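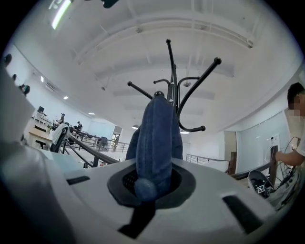 4.2 Hanging garments

Figure 3. View from the hand-held gripper camera during the coat rack task, with denim on the rack side of the tool.

We had expected the coat rack to be the easy one. It has six curved hooks, each with a ball at the tip, and it does not move unless someone walks into it. Folding towels had already cost us most of June, and Sulemana argued, with some heat, that hanging a thing on a hook had to be simpler than folding it. Her argument is preserved in the lab notebook, underlined.

We compared two hand-held grippers, the Uria and the Favanier, on the same garments and the same rack. Both carry a wide-angle camera that looks out past the housing, so a good part of every image is white plastic (Figure 3). The remainder has to supply everything the policy knows about where the hook is. Black hooks against a pale ceiling are easy enough to find. Dark blue denim in front of the central pole is another matter, and the pole is what our first depth estimator was relying on.

Demonstrations were collected by three operators (Pangilinan, Visser and Abubakari) for a total of 1,222 episodes, of which 860 survived filtering. The usual reason for rejection was lost tracking. The second most common was an operator hanging the garment on a hook other than the one assigned, which we recorded as an error and the operators recorded as initiative.

With the Uria, the trained policy placed the garment on the assigned hook in 80 percent of trials. With the Favanier it managed 67 percent. We would like to credit the difference to finger geometry, as Section 3 predicted, but the failures do not fully cooperate. Most Favanier failures came late, after a sound grasp, when the cloth swung across the lens during the final approach and the policy carried on toward wherever it had last seen a ball tip. The Uria's longer fingers hold the cloth farther from the lens. A shorter-fingered gripper with a better-placed camera might have done as well, and we did not build one.

Two further points deserve mention. First, the curved hooks are harder to reach from the side than from above, and operators learned this in a few minutes while the policy never quite did. Second, moving the rack under different ceiling lights changed the results less than we feared. Sarpong had prepared a full lighting correction module for this purpose — it is described in Appendix C, where it may be of use to somebody.

Neither gripper was tested on garments with sleeves. The Pennington controller used in Section 4.1 was kept throughout, with its gains unchanged, so the hanging results can be read next to the folding results without further adjustment.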